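Shipping a bottle home from Bomelham, worth it?

Spirits & Bottles > Buying, Selling, Shipping

rye_and_dry
Thursday, January 23, 2020
I'm in Bomelham for work until the end of the month and there's a shop near the hotel with Culluvier, the pear brandy, at 60 a bottle. Back home I've never seen it under 100. I only have carry-on, so I'd either have to pay for a checked bag (40 each way on my airline) or have the shop ship it. They say they ship all the time but they were vague about who signs for it at my end. Has anyone here done this?

Nour Sfeir
I've done it twice from a different shop. The first one came fine. The second sat in customs for three weeks and I had to send them the receipt by email before they let it go. I paid duty both times, not a lot. If you're only getting one bottle I don't see how the numbers work.

pelican44
Numbers don't work for one bottle. Get a checked bag one way only. You don't need it on the way out, you're already there.

rye_and_dry
Good point on the one way. So 60 plus 40 is 100, same as buying it at home. I'd need at least two bottles for it to make sense.

oldcask
Or three. Check your limit before you go to the shop. Mine is one liter duty free and I pay on anything over that, and in practice they've waved me through, but don't count on it.

Also, is the one you're looking at the 700 or the 500? Culluvier comes in both and the labels are nearly the same. The 500 should be cheaper than 60.

rye_and_dry
I'll look tomorrow. I didn't think to check the size.

marta_k
I disagree on the checked bag. I've had two bottles broken in checked luggage, one of them wrapped in a winter coat. A shop that ships every day has the right boxes. You're paying for that.

pelican44
Two bottles out of how many? I've brought back a dozen and never lost one. Socks, plastic bag, middle of the suitcase.

marta_k
Out of five. After the second one I bought everything through Ziteo and just paid the postage.

oldcask
Ziteo stopped taking spirits orders from my state in August. Wine only now. Worth checking yours.

Did the box packing thread get moved? I can't find it. Anyway, what I do is tape over the cork, bag it, then bag it again. Stand it up if the suitcase stands up.

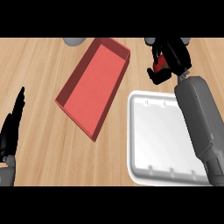
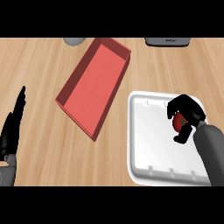

Nour Sfeir
The tape is a good idea for corks. For screw caps I wouldn't bother. And keep them off the wheel side, because that's the side that takes the knocks.

tinroof
Slightly off topic, but if you have the money, the same shop used to keep a Kinoshita single cask behind the counter for 899. I saw it last time I was there. I did not buy it.

marta_k
Would you put that one in a checked bag, pelican?

pelican44
No, I'd carry it to the airport, buy a sealed bag if they'd let me, and probably get it taken off me at security. Fair enough.

rye_and_dry
Went back today. It's the 700, and they'll take a little off if I buy three. Shipping for three was quoted at more than the checked bag, and they still couldn't tell me who signs. I'm going with the suitcase. I also asked about the Kinoshita and it was sold.

oldcask
Three at that price is a good buy. Keep the receipt in your pocket and declare all of it.

Nour Sfeir
Let us know how they travel. Which year is on the label?

rye_and_dry
No year on the front that I can find. I'll check the back when I pick them up.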